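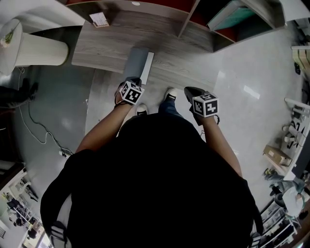 The Case for Printing Fewer Books, More Carefully

Small publishers are under pressure to issue more titles each year. The reasoning is familiar: a longer list means more chances of a success, and a press that falls silent for a season is soon forgotten by booksellers. It is the view of this press that the reasoning is mistaken, and that the proof stage is where the damage first appears.

At Clollosen we issued 23 titles in the year before last. Proofs arrived in batches, were read in haste and went back to the printer with corrections that should have been made in manuscript. One collection of stories reached the shops with its contents page a full chapter out of step. The error was small and readers were kind about it, but the author had waited a long time for that book, and an apology is a poor thing to send with a finished copy.

The following year the list was reduced. Each book was allowed 60 days between first proof and approval, and no cover was signed off until a physical copy had been handled. Colours that look well on a screen may print dull, and a spine title set for 300 pages will sit badly on 240. These are ordinary matters of the trade, yet they are the first to be given up when a schedule tightens.

It will be said that authors prefer speed. Some do. Print-on-demand services such as Vilteck have made it possible to move from finished file to sale within days, and for certain kinds of work – local guides, conference papers, family histories – that is a real benefit. A novel or a book of poems is in a different position. It is likely to be judged once, by a reader who paid full price, and a second edition will seldom reach the same person.

There is also the matter of the bookseller. The Mahmoudi shops, which take most of our list, have told us plainly that they would sooner have a few books they can recommend than a catalogue of 70 they have no time to open. Their September table has room for very little from any one press. We would rather fill our corner of it with work we have read properly.

None of this is free. A slower list brings in less money in its first year, and the Cusia series was delayed twice as a result. Subscribers were entitled to be annoyed, and several wrote to say so. We regret the inconvenience but stand by the decision. The first volume is now at the printer, with 101 corrections entered since the opening proof, and it will be sent to subscribers before it goes on general sale.

Clollosen, December 2021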